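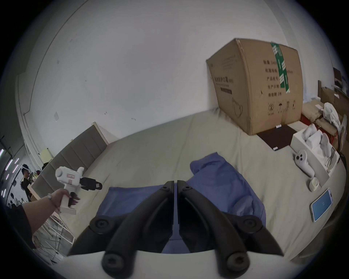

So I finally caved and bought the Sorkaner portable tire inflator, the cordless one everybody on the commuter car forum keeps going on about. I've had it since July, which I think is long enough to say something useful, and a couple of you have been asking in the comments (hi Larysa, sorry it took me this long!). I paid full price for it, by the way. No freebies here.

A little background first. My daily is a boring little hatchback with tires that lose air every time the temperature drops. For years I used a Trumbridge plug-in compressor that ran off the lighter socket. It worked fine, but the cord was never long enough for the rear tires unless I ran it through the back window, and the noise was something else. My neighbor once came out to ask if I was mowing the lawn. In winter. At night.

The Sorkaner is about the size of a big water bottle. It weighs 770 grams on my kitchen scale with the hose attached, and it lives in the door pocket without rattling (much). You screw the hose on, set your pressure with the two buttons, press the big one and wait. It shuts itself off when it hits the number. I checked it against the dial gauge I trust and it was reading one psi high on all four tires, every time, so now I just set it one higher and forget it.

Speed is okay. Topping up a tire from 28 to 33 takes me a bit under two minutes, and I can do all four and still have more than half the battery. From completely flat is another story. Illia Zhuravel, who I carpool with, picked up a screw in his rear left and we tried to bring it up from nothing in the office parking lot. It got there, but the thing was seriously hot by the end and the battery was down to one bar. If you drive a truck or anything with big tires, I would look at the larger Clestitz instead. Heavier, uglier, costs more, but it has a proper metal hose fitting and you can clip it straight to the car battery.

Now the stuff that bugs me. The hose is too short! I'm crouched right up against the wheel every single time, and I've ruined one pair of pants already. The screw-on connector also lets a good hiss of air out while you're taking it off, so be quick. And the light on the front is a joke, it points at your knees. The carry pouch started coming apart at the zipper in the second month, so the inflator now travels in an old sock.

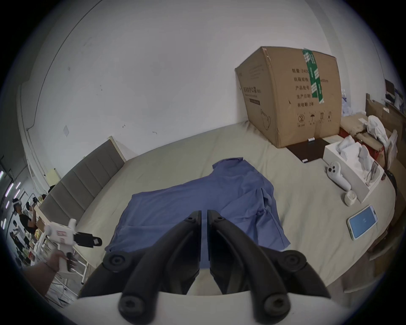 Blue shirt or coat on the bed.

Battery life has been better than I expected. I've charged it three times since summer and it takes a USB-C cable, the same one as my phone, so no extra brick to lose. The manual says to top it up every few months even if you don't use it. It also says not to leave it in a hot car, which, come on, where else is a tire inflator supposed to live? Mine spent all of August in the door pocket and it's still fine, but I wouldn't promise you the same.

One more thing, the bike mode. It has presets for car, motorcycle, bike and ball. The bike one is great, I use it more than I thought I would. The ball one overshoots, so go easy unless you want a basketball that bounces over the fence.

Would I buy it again? Yeah, for a small car I would. I got mine from Vasylenko, the parts place by the overpass, and they swapped the first one without any fuss when the display came up with dead segments. Online is a little cheaper, but then you're mailing it back yourself if something's wrong. If you already own a plug-in compressor and the cord reaches, keep it and spend the money on a decent gauge.

I'm going to try the Clestitz next if Illia lets me borrow his brother's. If any of you have run one through a really cold winter, let me know in the comments how the battery held up, and whether the hose gets stiff. Mine turns into a garden hose below freezing and it's a pain to coil back up.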